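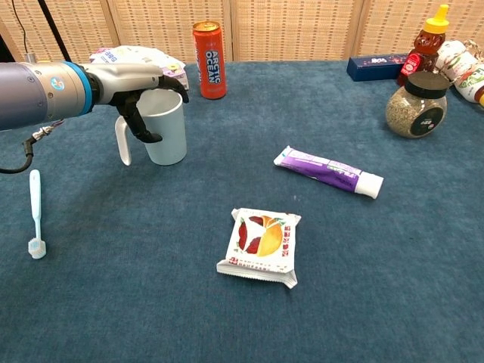 Esimlow adds toothbrush mug to Dirkeo travel and guest range

Esimlow has extended its Dirkeo range of travel and guest-room supplies with a handled plastic mug for use at the washbasin. The mug will be available to hotels, hostels and student residences from September.

The new item is white with a matte, slightly translucent body and a curved handle. It is intended to hold a toothbrush and a tube of toothpaste upright between uses, and to serve as a rinsing cup. The mug weighs 108 grams and is supplied without printing. Buyers who need a logo can order one at extra cost, subject to a minimum quantity of 4000 pieces.

Dirkeo items are sold separately or as made-up sets. The standard overnight set consists of the mug, a toothbrush and a tube of toothpaste. Toothbrushes are offered in several plain colours, light blue among them. The toothpaste tube has a crimped end and a white cap and is packed lying flat beside the mug. A small wrapped snack can be added to any set on request. Snacks are sourced locally by each distributor, so the flavour and the language of the packaging vary by region.

Sets are packed 12 to a carton. Mugs ordered on their own are nested in sleeves of 20, with the handles aligned to one side. Cartons should be stored flat in a dry place, away from direct sunlight.

The mug may be washed by hand or on the top rack of a dishwasher. It is unsuitable for microwave ovens and should not be filled with boiling water. Esimlow advises replacing mugs in shared bathrooms when the inner surface becomes scratched.

Distribution will be handled by Tse for hotels and by Bodia for student residences. Existing Dirkeo customers can add the mug to open orders using their current account. Samples are available from either distributor on written request.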